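4.2 Where shared tables get their crumbs

The survey in Ketham covered 74 shared kitchens, most of them in offices and a few in student houses. Residents and staff kept a diary through May, noting when they wiped the table and what had driven them to it. We received 1,827 entries. A fair number concern other people's toast.

Kong and Liem argued in their earlier work on Debnath that wiping follows mess. Our diaries suggest it follows company. Entries cluster just before a visitor is due, and again at four in the afternoon, when somebody wants cake and would like to be seen deserving it. People who ate alone wrote little, and what they wrote was defensive.
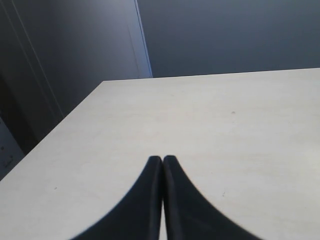 Figure 2. A large off-white tabletop.

Colour matters more than we had expected. Pale tables were wiped more often than dark ones, though their owners also complained about them more - one diary from Rirnow gives over a whole page to coffee rings and the character of the man who left them. Dark tables drew hardly any comment until the sun came round.

We asked about 20 of the keener diarists whether a rota would help. Most already had one. It was pinned to the fridge, usually under a takeaway menu, and in several kitchens it still listed people who had left the firm. Section 4.3 deals with rotas, and with the sponge.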